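I first went to Raltow House for the free soup, and stayed because Lâm Huỳnh handed me a tea towel.

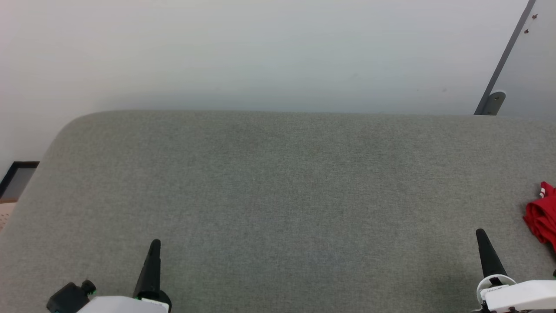 Mondays are debt advice, and you can wait a fair while to be seen. I took a spot by a plain white wall, next to something wide, grey and padded, and got chatting. By April I was on the rota!
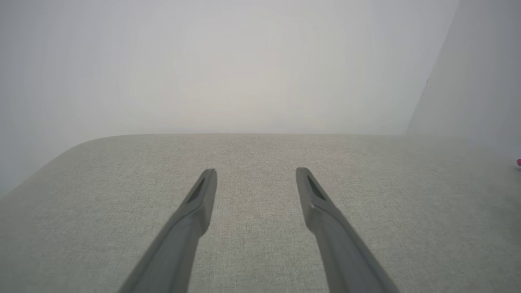 Lâm says 136 households came through last winter – some just for a natter, some with a carrier bag of unopened bills.
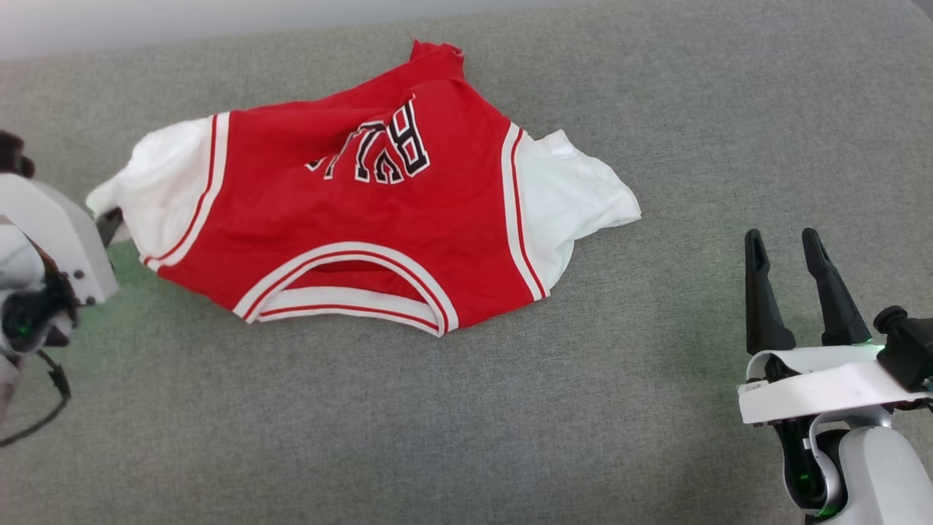

The bills get opened together, over tea. I do the kettle, 3 mornings a week, and I'm getting quite good at biscuits.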